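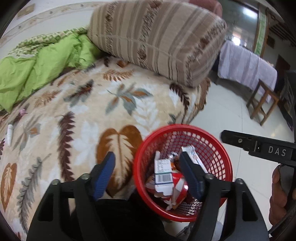

A red plastic basket holding small boxes and wrappers.

Stirkarora Adds Magnesium Glycinate Powder to Its Supplement Line

SKOVNESS, January 3, 2026 - Stirkarora, a maker of herbal and mineral supplements, has added an unflavored magnesium glycinate powder to its line. The product is sold under the Takus name and can be ordered now through the company's website and from independent health food stores.

Takus Magnesium comes in a resealable pouch with a scoop. Each pouch holds 159 grams. The powder mixes into water, juice or yogurt and has no added sugar, colors or sweeteners. It is also free of gluten, soy and dairy.

"Our customers have been asking for a powder for a long time," said Mirko De Luca, product manager at Stirkarora. "Many of them have trouble with large capsules. With a powder they can take a half scoop if that is what they want, and they can put it in something they already drink."

Magnesium is a mineral found in leafy greens, nuts, seeds and whole grains. The body uses it in normal muscle and nerve function. In the glycinate form, the mineral is bound to the amino acid glycine.

The powder is blended and packed by Marciniak, the contract manufacturer that also produces Stirkarora's herbal teas. Every lot is tested for identity, strength and heavy metals before it ships. The lot number is printed on the back of the pouch, and customers can request the test report by email.

"We kept the formula short on purpose," said Teodor Olszewski, who heads quality at Marciniak. "There are 2 ingredients on the label and both are tested when they arrive and again after blending."

Stores that place an opening order of 20 pouches or more before the end of March will receive free shipping. A smaller travel size is planned, but no release date has been set.

People who are pregnant or nursing, have kidney disease or take prescription medicine should talk to a doctor before using a magnesium supplement. Keep out of reach of children.

These statements have not been evaluated by the Food and Drug Administration. This product is not intended to diagnose, treat, cure or prevent any disease.

About Stirkarora
Stirkarora sells teas, tinctures, capsules and powders from its office and warehouse in Skovness.

Media contact:
Mirko De Luca, Stirkarora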